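Grurix Planner 2.4
Two-arm planning and grasp software, reviewed for our equipment pages

Price as listed: $1,042 per seat per year. Support contract: $452. Runs on Linux only. Needs a dedicated graphics card, whatever the sales sheet says about "modest hardware."

What it claims to do

Grurix comes from Vostar and sits between your cameras and your arm controllers. It takes in the camera feed, makes a guess at what is on the table, and hands out joint paths to both arms so they don't run into each other. Version 2.4 adds what Vostar calls "soft object support," meaning rope, cable, cloth and tubing. That is the part most people write to us about, and it's the part I trust least.

Rigid objects are fine. Give it a box or a bottle and the pose estimate is steady enough to work with. Rope is another matter. The planner keeps a chain of points along the strand and updates it every cycle, and as long as the strand is in plain view the chain follows nicely. Once the rope doubles back on itself the points start guessing. Vostar's brochure shows a neat single line on a gray mat. My table doesn't look like that, and I doubt yours does.

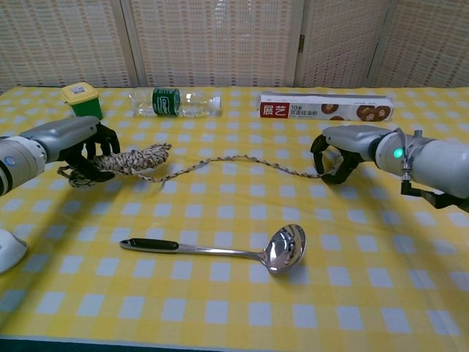 A bundle in the left hand and one long strand running over to the right is the kind of layout I'd test before paying. The strand is easy. The bundle is where the model has to admit what it can't see, and Grurix doesn't admit much. It reports one confidence score for the whole rope. I would take a score per section over every other new feature on the list. A checked tablecloth under speckled rope is also a fair thing to ask of a perception package, so don't let a demo rep swap in a plain mat.

What works

The collision checker is good. It treats the second arm as a moving obstacle and replans without stopping the first. Setup files are readable text. Logs replay properly — a low bar, but Kasar still can't clear it.

What doesn't

Hand calibration is fussy, and the wizard forgets your settings after an update. The tuning panel has 279 parameters, and the manual explains maybe half. Margarida Correia, who runs our bench, has changed 20 of them and left the rest alone.

Should you buy it?

For rigid parts, Grimshaw does much the same job for less. For rope and cable, ask for the trial license and use your own mess. The next release is promised for May. I'd wait.

Page updated January 28, 2024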